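Visit report: hand and controller comparison at Chrysikopoulos
4 Jan 2018
By Henrike Rathjen

The automation shop at Chrysikopoulos has occupied the same low building since 2008. Anastasia Spanos, who signed me in, gave me a visitor badge, safety glasses and a one-page sheet on where to stand. The purpose of my visit was narrow. We have to choose a controller for a two-arm assembly cell by the end of January, and they had both candidates, Castero and Tuvo, running on the same arms with the same hands.

The cell sits behind light gray partition panels. Two white arms work over a black table, each carrying a silver multi-fingered hand. The test fixture is a white board with blue pegs, cylinders and a gear-like part. Pantelis Tsoukalas runs the comparison and Stamatia Ververidis maintains the hands.

Tsoukalas started with Castero. His procedure is to bring one hand over the part, hold, read the joint values, and only then close. The second hand stays clear of the board until it is called. The hold is where the two controllers differ most. Castero lets the operator set a separate stiffness for each finger during the hold. Tuvo has a single value for the whole hand, so a soft thumb means a soft everything.

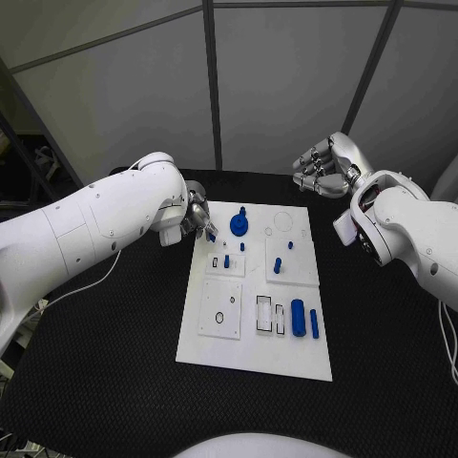

Is a multi-fingered hand a sensible choice for peg insertion, compared with a parallel gripper?

For a single peg size, a parallel gripper is cheaper, stiffer and easier to calibrate. The multi-fingered hand earns its cost when the parts vary in diameter and the cell has no tool changer, or when the part has to be turned in the grasp before insertion. It also needs more upkeep, and its repeatability depends on how recently the finger joints were zeroed.

Ververidis zeroes the fingers every 400 cycles. She had tried longer intervals and found that the fingertip error grew slowly and then all at once, usually on the outer finger. Her log lists 11 unplanned stops in the current test series. Most were cable related. She would like the cables routed inside the forearm and has asked for a quote.

I asked about the thick cylinders. Her view is that they are the easy parts, as the fingers wrap and center them without much help. The small pegs are harder. Two fingertips meet on a short length of plastic, and a slight angle at pickup becomes a missed hole. Castero handles this with a search motion, a small spiral that begins on contact. Tuvo has a search motion too, but it has to be written as a script. Themis Gkikas wrote theirs. He showed me the file on his laptop and it is not short.

Gkikas also covered the cameras. The main view comes from the head position, looking down at the board between the two arms. It sees the board well but loses the fingertips when the wrist comes over the top of a part. He has been testing an Elska wrist camera on a bench elsewhere in the building. Focus at close range was acceptable. The mount was not, and he is on revision 3 of it.

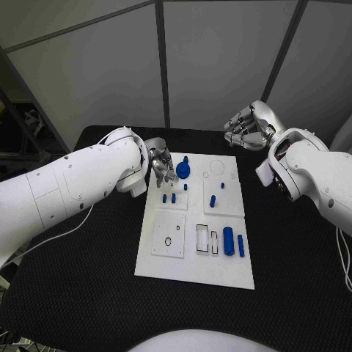
Left hand over the gear-like part, right hand raised clear of the board.

After lunch we went through the controller menus. Points I wrote down:

Castero: per-finger stiffness, built-in search, slow restart after an emergency stop. The log export is a plain text file.

Tuvo: fast restart, better screen layout, scripting needed for anything involving contact. The log export needs the vendor's viewer.

Both: arm-to-arm collision checking works, but is conservative. With both hands low over the board, either controller will refuse moves that look perfectly safe from where the operator stands. Tsoukalas gets past this by parking one hand high.

My recommendation is Castero, subject to a second look at the restart time. If our cell ends up handling only the larger cylinders, Tuvo would do the job and the operators would probably prefer it. Spanos is sending the finger zeroing procedure and the spare parts list for the hands. Gkikas offered the search script as well, and I have accepted.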